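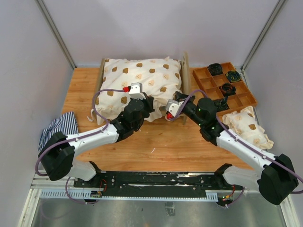 Two robot arms at work on the bedding of a miniature bed at the Verkholm laboratory.

Verkholm suspends two-arm bedding trials after gripper fault

June 2018

The Verkholm laboratory has suspended unattended operation of its two-arm household work cells following a fault in which a gripper failed to release fabric on command. No one was injured. Damage was limited to one wrist joint and a set of doll-sized bedding.

The fault occurred during a bed-making exercise, in which both arms take hold of a small coverlet and draw it level across a miniature bed. According to the laboratory's preliminary report, the right gripper received the command to open and reported that it had done so, while its fingers remained closed on a fold of the cloth. The left arm then began its return movement with the coverlet held between the two. The load on the right wrist rose above its permitted limit for 3 seconds before the operator on duty pressed the stop button.

The control software, supplied by Flusow, is designed to halt both arms when either wrist exceeds its limit. It did not do so in this case. The report states that the limit check had been tied to the gripper's own status signal -- once the gripper reported itself open, the software treated the wrist as unloaded and ignored the reading.

A review of stored logs found 19 earlier runs in which the same mismatch between reported and measured finger position had appeared. In each of those runs the cloth slipped free without further effect, and no fault was recorded. The oldest of the entries dates from November.

"The information needed to identify this fault was in our possession and was not examined," the report states. "Log review will no longer be limited to runs that end in a stop."

Inspection of the right gripper showed wear in the linkage that drives the fingers. The part was made by Curkmont and was within its stated service life. Curkmont has been sent the worn linkage and has agreed to examine it. The laboratory has not assigned responsibility for the wear and said it would not do so until that examination is complete.

The following measures are in effect at all Verkholm cells that use the same gripper:

Operators must remain within reach of the stop button whenever the arms are powered.
Arm speed is reduced for all tasks involving cloth.
Finger linkages are to be inspected after every 100 runs and replaced at the first sign of play.
Entry to the enclosure is prohibited until power to both arms has been switched off at the panel.

Flusow has delivered a revised version of the software in which the wrist limit applies at all times, whatever the gripper reports. The revision is being tested on a single cell with an operator present. Testing consists of 23 staged faults, including a held cloth, a disconnected finger sensor and a delayed release.

Work on rigid objects, which uses a different gripper, is not affected. The joint study with Mahasneh on folding and sorting textiles will continue at reduced speed, and partners have been told to expect later delivery of results.

A final report will be issued when the tests and the Curkmont examination have been completed. Unattended operation will remain suspended until then.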